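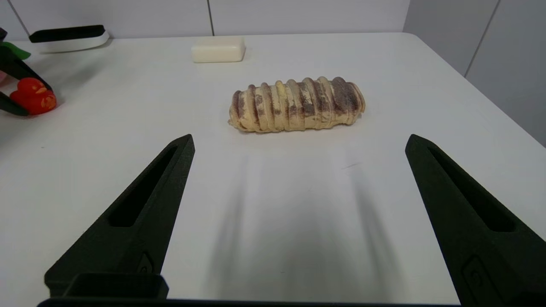
The price on the quote is the smallest part of what a robot arm costs you in its first year, and most small shops still build their budget around it.

I help food and packaging businesses plan equipment purchases. Three or four times a year someone sends me a spreadsheet with a line that says "robot" and a number next to it. Underneath there is usually a line for shipping and then the total. Nothing for fingers, nothing for spare parts, nothing for the weeks when a good employee will be standing next to the machine instead of doing the job she was hired for.

Take the fingers. A gripper usually comes with one standard pair, and that pair is fine for boxes. A loaf with ridges and a tapered end is another matter. Last June a bakery supplier in Toledo bought two arms and found that the stock fingers dented anything soft. They went through 11 sets before settling on one, and the bill for those came to $1,890. Nermin Dağdelen, who ran the project, had budgeted zero. She got the money by putting off a new label printer, and the people who use the old label printer have not forgiven her.

Then there is practice time. If the arm is going to learn a task from people guiding it, somebody has to do the guiding. Dağdelen's team logged 193 hours on one product before they trusted the arm with it on a Wednesday morning shift. Those are wages, and they belong in the equipment budget, even if accounting would like to keep them in payroll where they are harder to see.

I would also set aside up to $3,000 for the table, the lights and the mounts. People laugh at this one. But a plain surface and steady light save more trouble than a better camera does, and a wobbly table makes every other problem look like a software problem.

Patricio Yáñez, a plant manager I respect, argues the other way. He says that if you put every cost on the page the owner will never sign, and that it is better to get the arm in the door and find the rest later. I understand the thinking. I have also watched two arms sit under plastic sheets for most of a year after the first purchase order used up the money.

So my advice is to buy one arm before you buy two. Spend the difference on fingers, practice hours and a decent bench. Ask the vendor what a replacement finger costs and how long it takes to arrive, and get the answer in writing - a month without a part is a month of paying for a machine that does nothing.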